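Rapport d'avancement : tri et pliage des textiles, logement-témoin Ovunar
Destinataire : fonds Tutton
Rédaction : Kourosh Ghaffari, association Predum

Période couverte : de l'ouverture du logement à fin novembre. Le lot reçu de l'entrepôt Rahimi comprend 700 pièces, dont 400 sont triées, pliées et enregistrées. Le reste est stocké par catégorie dans l'entrée.

Le tri se fait désormais sur le lit de la chambre, la table du séjour étant trop étroite pour les vestes et les manteaux. Chaque vêtement est étalé à plat, devant visible, col orienté vers le mur. L'opérateur contrôle les boutons, les coutures et les rabats de poche avant pliage.
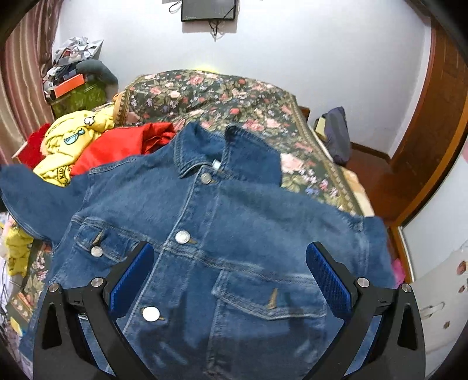 Les vestes en jean restent la catégorie la plus lente. La toile est raide, les manches reprennent leur position et le col doit être rabattu à la main. Temps moyen constaté : quelque 30 secondes de plus que pour une chemise. La fiche de pliage a été modifiée en conséquence : manches ramenées sur le devant, puis pliage en deux dans la hauteur.

Écarts relevés : 7 pièces retirées du lot pour bouton manquant ou couture ouverte. Elles seront reprises par l'atelier de retouche en fin de programme. Aucun dépassement budgétaire sur la période.

Prochaine étape : traitement des manteaux, puis rangement en penderie. La deuxième tranche du financement est demandée selon l'échéancier convenu.

Commentaires (2)

M. L. : Les pièces retirées sont-elles comprises dans les 400 ?
K. Ghaffari : Non, elles sont comptées à part.

À lire aussi
Inventaire du linge de maison, logement Ovunar
Fiche de pliage : chemises et chemisiers
Compte rendu de réception, entrepôt Rahimi

© Predum | Contact | Haut de page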